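Rye, Week Three

January 17, 2019

The starter is alive! I know I said in the last post that I'd give it until the weekend and then go back to buying bread like a normal person, but on Tuesday morning the lid had lifted clean off the jar and there was rye paste halfway down the side of the fridge. I was so happy I took a spoonful to the window to look at the bubbles.

For anyone new, I've been trying to bake the dark loaf that Zdeňka Rusnák used to bring to our old choir potlucks. She mailed me the recipe in September, on the back of a concert program, and it assumes you already know everything. "Flour until right" is one of the steps.

What changed this time

Mostly the water. I had been making the dough far too stiff, treating it like a white loaf that needs kneading. Rye doesn't want kneading. It wants to be stirred like mud and left alone. I went up to 540 grams of water for 626 grams of dark rye flour, and the difference was huge – the dough slumped into the pan with a sort of sigh and I had to smooth the top with a wet spoon.

I also let it rise longer. Wafula told me to wait for little pinholes on the surface and ignore the clock, and he was right. It took nearly 4 hours in my chilly kitchen. Then a hot oven for the first stretch, lower for the rest, and the hardest part, leaving it wrapped in a towel until the next day. (I cut the end off that night. It was gummy. I ate it anyway, with butter, standing up.)

By breakfast it was wonderful! Sour, a bit sweet from the molasses, and so dense that one slice held me until two in the afternoon. Negin came by and took half of it home, and she doesn't even like caraway.

Where the flour lives now

With three kinds of flour in the house I've had to get serious about storage. Paper bags were splitting on me and the whole wheat had started to smell like old crayons, so it all has to go into something with a proper lid. I'm keeping the whole grain ones in the freezer and only the white out on the shelf. Label everything with the date you bought it, even if you're sure you'll remember. I was sure.
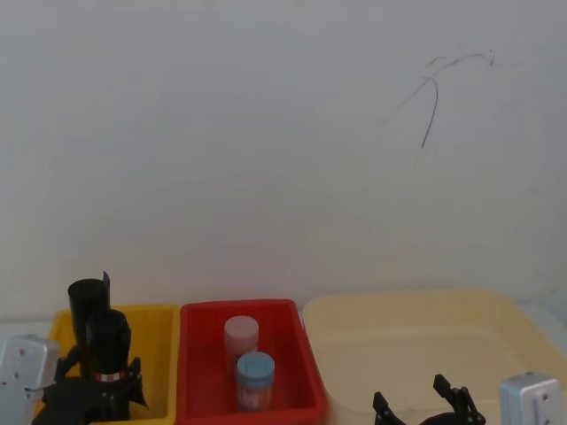

Next bake

I want to try soaking some stale rye crusts and stirring them into the dough, which Zdeňka swears by and which sounds both thrifty and delicious. I'm also going to swap the caraway for fennel in one small loaf and see if Negin notices.

If you've got a rye recipe from a relative, especially one with missing steps, please send it over. I'll bake it!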